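Does a Basket Make You Tidier? I Have My Doubts

25 Jul 2026

I have read a great many articles telling me to put my mess in a basket. They all go the same way. There is a hallway with a bench in it, and on the bench is a basket, and in the basket is one folded scarf. The message is that the people who live there used to have gloves and chargers and unopened mail on every surface, and then they bought the basket, and now they have a scarf.

I don't buy it. Or I do buy it, which is the trouble, having paid for more of these things over the years than I would like to add up. My husband calls the top of our hall closet the basket graveyard. He isn't wrong. There's a seagrass one up there that shed all over the floor for a year, and a wire one that let pens fall through, and a felt one that went soft and sat down like an old dog.

So when I brought home another one in June, there were looks.

In my defense, this one came with a recommendation from Sándor Gál, who has the secondhand furniture place near the post office and who normally tries to talk people out of buying things. I went in for a lamp. I left with a dark brown basket and no lamp. He told me the dark woven ones hold up better than the pale ones because they don't show every smudge. I told him that meant they were just as dirty and I wouldn't know about it. He said yes, and wasn't that nice. 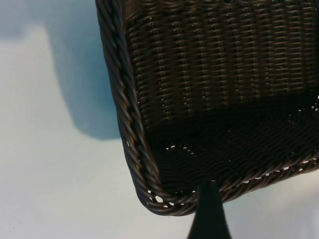
Filed under: Home, Storage, Things I Was Talked Into

Let me start with what I like, to get it out of the way.

I like the rim. It's a thick twisted one, like rope, and it goes all the way around and takes the corners in a curve. Most of my dead baskets died at the rim. You pick a basket up by the edge, everybody does, whatever the handles are for, and a thin edge starts to come apart wherever your thumb goes. A fat twisted edge at least gives you something to hold. The twist does open up a little at the corner, and I'm keeping an eye on that. I have been told it's only the way they bend. We'll see.

I also like the color, and I didn't expect to. It's a deep chocolate and it gets close to black down at the bottom. It has a bit of a shine on it. I won't swear to what it's made of. There was no label, and the sheen makes me think synthetic, but I have been wrong about that before and I'm not going to hold a match to it to find out. If it is synthetic, fine. The real stuff snagged two of my sweaters.

Now the complaints.

A dark basket is dark inside. I know how that sounds. But I put a black glove in there and I lost a black glove. The side has a neat little over-and-under weave you can see perfectly well, and then you get to the floor and it's a cave. Car keys, phone cord, the dog's black leash, all gone the second you let go of them. I had a pale bin before this, one of the Boline ones, ugly as a bucket, and I could find everything in it. I'm not saying go buy a Boline. The lid never fit and it smelled of the store for months. I'm saying that I never once patted around in it like a person looking for a contact lens.

Then there are the gaps. Any woven thing has them, and the weave on this one is pretty tight, but light comes through and so does everything else. Sand, crumbs, whatever is in the bottom of a coat pocket. You lift the basket up and there's a perfect outline of it on the shelf in grit. The bloggers say to line it. I lined one once, with a fitted cloth liner from Desent that cost more than the basket and had a bow on each side. The liner had to be washed, and then it had to be ironed or it wouldn't sit flat, and at that point I had taken on a second job for the sake of some hats.

And woven things hold dust. I want to be fair about this, because you can vacuum it with the brush end, and you can rinse it in the tub if you're fairly sure it won't fall apart. I just don't think anyone with one of those hallway benches does it. I do it when people are coming over.

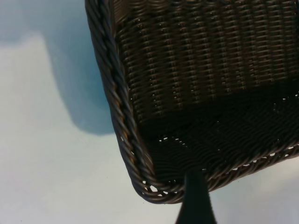

The corner, where the weave lets the light in.

My real argument is with the idea behind all this. The idea is that mess is stuff without a home, and a basket is a home. My experience is that a basket is a place for mess to wait. When there was a pile of mail on the hall table I was ashamed of it and I dealt with it, usually on a Sunday, in a bad mood. Put the same pile in a nice basket and I feel I've already dealt with it. That is how you end up paying a water bill 11 days late.

I tried a test, if you can call it that. For five weeks I let the basket have one job only. No mail, no keys, no receipts, no "just for now." Hats and gloves in winter is the plan, but it was June, so it got library books and the two sun hats. And I'll admit it went well. The books went back on time. I knew where my hat was. My husband, who doesn't believe in rules for baskets, put a flashlight in it in the second week and I took it out again – we had a short talk.

Did the basket do that, though? Or did I do it, because I was paying attention and planning to write about it? I could have used a cardboard box. I could have used the floor. My guess is that the box would have worked just as well and I would have hated looking at it, and I suppose hating the look of something is a reason to stop using it. So there's a point for the basket, a small one.

A reader wrote to me last time I complained about storage and said I should get the Umali system, with the stacking trays. I looked it up. You need to measure your shelves, and then you need to measure your things, and I don't want to know how tall my things are. Someone else swears by Clumen boxes, the clear ones, and I can see the sense in clear. But then I have to look at the contents, and the contents are the part I was trying to get away from.

If you are going to buy one anyway, and I know you are, here is what I'd do in the store. Pick it up by the rim on one side and feel if it gives. Run your hand down the inside in your worst sweater, or at least the sleeve of it. Turn it to the light and look at the corners, where the strands have to bend and the holes get bigger. Don't read the tag that tells you what to keep in it. And ask yourself what you're going to put in it today, this afternoon, and if the answer is "oh, bits and pieces," put it back on the shelf and go home.

I didn't do any of that, obviously. I went in for a lamp.

It's staying for now. The library books are in it and so is one of the hats. The other hat is on the newel post, and I would like to know who put it there. The black glove turned up, by the way. It was in the basket. I had looked in the basket.

I still need a lamp, if anyone has a good plain one for under a window seat corner. Nothing with a woven shade, please.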